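湿地の小さな巻貝を追う 調査チームに聞く

2026年2月16日

ラルトベルグ湿原で淡水性の巻貝を調べているグリサイド自然史研究室。繁殖行動の調査がひと区切りしたと聞いて、研究室を訪ねた。話してくれたのは野外調査の担当者。急ぎのまとめなので、話の順番は少し前後する。

まず、なぜ巻貝なのか。

「もともとは水生昆虫をやるつもりだったんです。網を入れると貝ばかり入る。捨てるのも悪いので持ち帰って、殻を測りはじめたら止まらなくなって」

対象は殻の高さが数ミリの種類。泥の上ではまず見えない。ヨシの根元、水につかった古い茎の裏側。そこに張りついている。

「茎をそっと裏返すんですよ。勢いよくやると全部落ちます。最初の夏はほとんど落としました」

卵は透明なゼリー状の塊で産みつけられる。場所の選び方に癖がある、というのが今回の話の中心だ。新しい緑の茎にはあまり産まない。前の年に枯れて、表面がざらついた茎を選ぶらしい。

「藻がつくからだと思っていたんですが、藻を落とした茎にも産むんです。じゃあ手ざわりなのか、においなのか。そこがまだ分からない」

室内では、枯れた茎と緑の茎を2本並べた水槽で観察を続けた。記録した卵塊は全部で3,000個。数えるのは夜の作業になる。照明を落として、赤いライトだけで。

「目が疲れます。あと首。顕微鏡の高さが合ってないんですよね、ずっと」

親貝の行動も気になった。産んだあと、しばらくその場を離れない個体がいるという。保護しているのか。聞くと、すぐに首を横に振られた。

「守っている、とはまだ書けません。動かないだけかもしれない。食べているだけかも。論文でも『滞在』という言葉にしました。査読でだいぶ揉めましたけど」

このあたりで少し休憩。話は湿原の道の悪さに移る。長靴は毎年だめになるそうだ。修理用のテープは車に積みっぱなし。
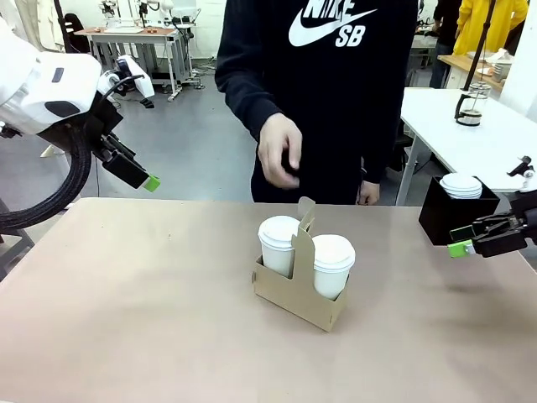
分布の謎、となりの沼にはいない

湿原の東にテキン沼という浅い沼がある。水質も植生もよく似ている。水路でつながってもいる。なのに、この貝がいない。

「7月に3回入りました。一匹も出ない。別の種類の貝はいくらでもいるのに」

考えられる理由は2つ。ひとつは水位。テキン沼は夏の終わりに岸が干上がるので、古い茎が水の外に出てしまう。もうひとつは捕食者で、ヒルの密度がかなり高い。どちらが効いているのか、いまのデータでは言えないとのこと。

「個人的には水位だと思ってます。でも思っているだけなので。ヒルの担当は逆のことを言うし」

移植実験はしないのか、とも聞いてみた。

「しません。いない場所に入れるのは、たとえ隣でも慎重にならないと。かわりに、茎だけ持っていくことはできます。湿原の枯れ茎を水槽に立てて、テキン沼の水で飼う。それは春からやる予定です」

遺伝子のほうはプランドゥティス計画という共同調査に試料を出している。ほかの湿原の集団と比べるためだ。結果待ち。殻の形だけで見ると、ラルトベルグの個体はやや細長い。別種かどうか、という質問にはこう返ってきた。

「それはよく聞かれます。形は環境でも変わるので、殻だけで名前をつけるのは怖い。軟体部を見て、遺伝子を見て、それからですね」

調査で一番つらいことは。

「蚊です。あと待つこと。孵化の瞬間を見ようとして夜中まで待って、ちょっと席を外したらもう出てる。何度もありました」

孵化した稚貝は殻がほとんど透きとおっていて、心臓の動きが見えるそうだ。動画も撮ったが、ピントが甘くて公開はしていないとか。撮りなおしは次の繁殖期になる。

湿原の木道は冬のあいだ閉鎖されてる。再開したら、木道から手の届く範囲の茎は触らないでほしい、とのこと。卵がついている可能性があるためで、見るだけならかまわないという。虫めがねがあれば見つかるかもしれない。

「しゃがんで、水面のすぐ下を見てください。緑のじゃなくて、茶色い茎のほうです」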